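Thread: Official visits and spouse schedules, who reads this stuff?

duygu_guler
10 Nov 2020
The Chávez visit to Flidov got a long write-up in the Hatura paper, and more than half of it is about where the president's wife had lunch. I counted 17 paragraphs on her program and 2 on the water agreement, the thing he flew in to sign. Does anyone believe she picked any of those stops herself? A school, a hospital wing, a craft market. It could have been any spouse in any capital.

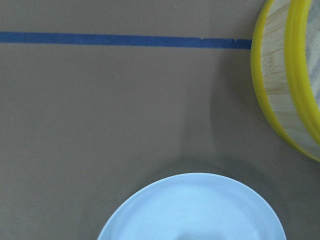

Reply 1
lotness_reader
I read the same article and didn't mind it. The hospital stop was the only part where a regular person got quoted. Rocío Usuga, the head nurse, said the wing has been short of beds since February. I'd call that news. The water agreement is a press release with signatures on it.

Reply 2
duygu_guler
One quote, down near the bottom, and then straight back to the coat. Did the reporter call the health ministry about the beds? If so it isn't in the story.

Reply 3
jhonatan_e
You're assuming the paper had a choice. The pool got four minutes with him and most of a day with her. You print what you have. I used to edit copy on trips like this (smaller ones) and the spouse's schedule is handed out already typed, with the names spelled right. Of course it runs long.

Reply 4
rcusi64
So the office writes the story and the paper prints it. How is that a defense?

Reply 5
jhonatan_e
It's an explanation. I never said I liked it.

Reply 6
D. Restrepo
Can someone tell me where the 228 guests at the dinner came from? The Hatura paper has that number, the Lotness site says "a small dinner." One of them is wrong and neither names a source. I wrote to both and got an auto reply from one.
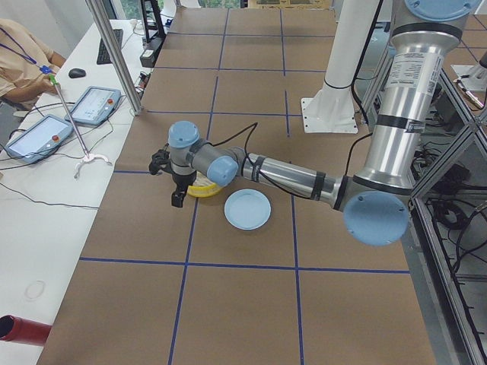

Reply 7
lotness_reader
Could be two dinners. The spouses had their own table the first night, at least according to the schedule that was going around.

Reply 8
D. Restrepo
Could be. Then say so in the article. I'm not going to guess for them.

Reply 9
rcusi64
My bet is somebody read the invitation list as the attendance list. It happens every visit. Half the people invited to these things send regrets.

Reply 10
duygu_guler
Half? Where's that from?

Reply 11
rcusi64
Fair, I don't have a source either. Strike "half."

Reply 12
jhonatan_e
The full text of the agreement is supposed to go up on the Flidov city page. I'll post the link if it does. Not holding my breath, the last one took them weeks and the annex was missing.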